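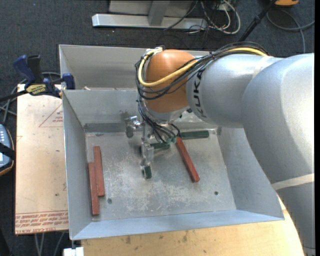 Unit 4: Sorting mixed bar stock in an open bin
Module notes, S. Juhl

1. Terms
Bin: open, rectangular, flat metal floor.
Bar: any straight piece of rectangular section, whatever its colour.
Lie: the angle between a bar's long side and the nearest wall.

2. Ways of lying
Parallel – two bars side by side, ends level or staggered.
Oblique – one bar at a clear angle to both walls.
Backed – bar close to the rear of the floor.

3. Order of removal
Take oblique bars first. Staggered pairs follow, starting with the bar further from the wall. Backed bars are left until last. Sort by colour after removal.

4. Exercise
Draw a 300 mm square floor to scale. Place three red bars and two green ones, then number them in order of removal. Hand in to Signe Juhl with the Unit 3 sheet.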